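**Zirava** is a hip-hop group from the port district of Hundeck. It is known for slow tempos, verses in two languages and the use of recorded harbor sounds in place of a normal drum kit. The group has released three albums and one short record, all of them on the small label Stavus. Its members perform under stage names only and do not give their real names in interviews or in album credits.

## Name

The word "zirava" comes from the dock slang of Hundeck, where it means a rope that has been repaired more than one time. The group used the longer name Zirava Sound on its first posters. The second word was dropped before the first album because another act in the region already had a similar name.

## History

### Early period

The group started as a weekly open microphone evening in the back room of a bicycle shop on the east side of the harbor. The evening took place every Friday, and at the beginning it had nine regular performers. Most of them rapped over instrumental records brought from home. After the shop closed, four of the performers continued to meet in an apartment above a bakery, and there they recorded a cassette with six songs. The cassette was sold by hand at concerts and is now difficult to find. A copy with the original yellow paper cover is kept in the music section of the Hundeck town library, but it can not be borrowed.

### First albums

The first album, *Low Water*, was made in two weeks. It was pressed in 400 copies, with no second pressing until the label moved to a new office. Local radio played the song "Customs House" often during that autumn, and the group was invited to open for several larger acts. Reviews in the regional press praised the lyrics but found the sound of the voices too quiet. The group accepted this criticism, and for the next record the vocals were recorded again from the start after the first mix was already finished.

The second album, *Rivera*, takes its name from a street in the old part of town and not from a person, although this mistake appears in several articles. It has 36 minutes of music and is usually considered the most important work of the group. All songs are connected by short pieces of recorded street noise, including a tram bell, a fish market and a school yard. The final song, "Number Eleven, Rear Door", has no rapping in its second half.

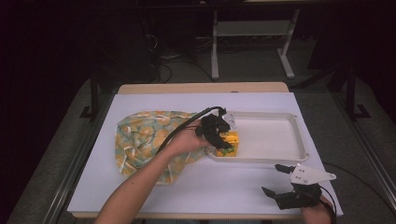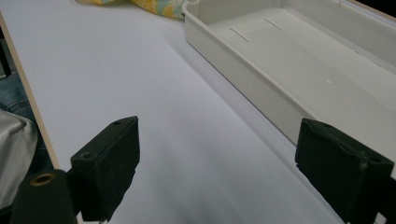 *Views of a white work surface, with a black gripper in both.*

### Break and return

After the tour for *Rivera* the group did not perform for three years. Two members worked as producers for younger artists on Stavus, and one studied sound engineering in another city. During this time the label put out a short record of unreleased songs, *Loose Ends*, which the group later described as published too early. It was removed from the catalog at their request, then returned with a different order of songs.

The third album, *Night Ferry*, came out in September without advance notice. It is the first record by Zirava on which the fourth member sings as well as raps. Opinions about it were divided. Some older listeners missed the hard rhythm of the cassette period, while the song "Two Tickets" became the most requested track at concerts and is now normally played as an encore.

## Musical style

Most songs by Zirava have a tempo of 78 beats per minute or slower. The group prefers long verses and very short choruses, and several well-known songs have no chorus at all. Drum sounds are built from recordings of chains, wooden crates and boat engines, which are cut and then played from a sampler. Bass parts are played live on an electric bass guitar.

The verses change between English and the local dialect, sometimes inside one line. The subjects are shift work, rent, family visits and the weather at sea. Swear words are rare. In the dialect verses the group uses an older form of counting rhyme that children in Hundeck still learn, and the rhythm of this rhyme can be heard clearly in "Customs House" and "Salt on the Stairs".

## Live performances

Concerts are usually played without a separate DJ. One member operates the sampler at the side of the stage and changes places with another member after the middle of the set. The group does not use a video screen. Since the return, it has started each concert in Hundeck with a song from the cassette, and the choice of song is different every time.

## Releases

| Title | Type | Notes |
|---|---|---|
| *Zirava Sound* | Cassette | Six songs, sold by hand |
| *Low Water* | Album | First release on Stavus |
| *Rivera* | Album | Vocals recorded two times |
| *Loose Ends* | Short record | Removed and later returned |
| *Night Ferry* | Album | Includes "Two Tickets" |

## See also

- Stavus (record label)
- Music of Hundeck
- Hip-hop in regional dialects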